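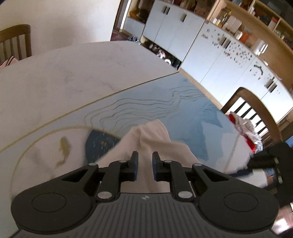 Open day at the Brasivbridge workshop: gallery

27th August

Roria opened its doors to the public again this winter, and 161 people signed the book at the front desk. Most came from the neighbourhood, plus a bus from Rothe with high school students and a few teachers. The morning was talks and the afternoon was demonstrations. Lutz Hellwig ran the household table, where the work is done with a pair of hand-held grippers. One person holds both, one in each hand, and does ordinary jobs with them while the tools record how it's done. The recordings are then used to train robot arms to do the same jobs.

The pictures are from the household sessions. Click on any of them for the larger version. If you were there and have photos of your own, send them to the front office and we'll put them in a second gallery.

Cloth handling

Cloth took up the first session. It is one of the harder things for a robot to deal with, as it has no fixed shape and changes every time it is touched. A person picks up a towel without thinking about where the corner is. A program has to be shown, and shown many times, with the towel lying differently each time.
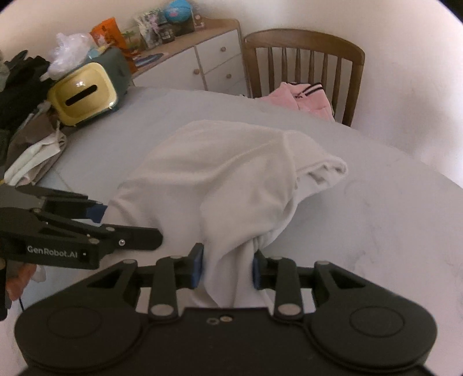 Lutz asked for people from the audience to try it, and there was a queue straight away. Each person got a towel dropped in a heap and was asked to get it flat and folded in half. The grippers have two fingers each, worked from the handle, and you soon find out how much you rely on the other three. The students from Rothe did better than the adults on the whole. The best time on the day was 44 seconds, set by a girl in Year 9. One of her teachers took three goes and still ended up with a twist in the middle.

A few things Lutz said during this part that people asked us to write down:

Pinch a single layer if you can. Two layers held together will not come apart later without putting the towel down.

Go slowly at the start. A slow, clean recording is worth more than a fast one with a dropped corner.

Don't tidy the room first. The program needs to see towels on tables with other things nearby, as they would be in a real home.

There were questions about whether the tools are heavy. They are fine for a few minutes, but arms get tired after that, and the regular operators at Roria work in blocks of 60 minutes with a break after each one. Someone also asked why the work isn't done by steering a robot arm from a distance. Roria does that as well, in the other building, but it's slower and you can't carry the arm into somebody's kitchen.

Clearing up after a meal

The second session was about dirty dishes. A used plate brings in paper, crumbs and smears all at once, and each has to be handled differently. Crumpled paper is light and gives way when it's squeezed, so the fingers can close further than you expect before they have a proper hold. The plate is hard and slides if you push it. 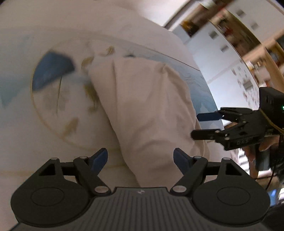

Using both hands matters more for this job than for the towel. Lutz talked about letting one side do the work while the other stays close and ready, and then swapping. Several visitors tried to do everything with their right hand and were told, kindly, to bring the left one in. He also asked people to finish each movement before starting the next — half-finished grabs are the most common fault in new recordings and they have to be trimmed out by hand.

The talk after this session was on what happens to the recordings. Each one is checked by a person, labelled with the name of the job and sorted. The ones from visitors are kept in a separate folder and only used if the visitor signed the form. In all, 70 forms came back signed. If you signed one and have changed your mind, write to the front office with your name and your recording will be taken out.

Other notes

The Tandano stand in the foyer sold out of sausage rolls before the second session. They have promised to bring more next time.

A grey wool scarf and a child's drink bottle were left in the lecture room. Both are at the front desk in Brasivbridge.

The next open day is planned for January, during the school holidays, and will have a longer hands-on session and fewer talks. Places at the household table will be booked ahead so that the queue doesn't block the hallway. Bookings will be on the events page once the times are settled.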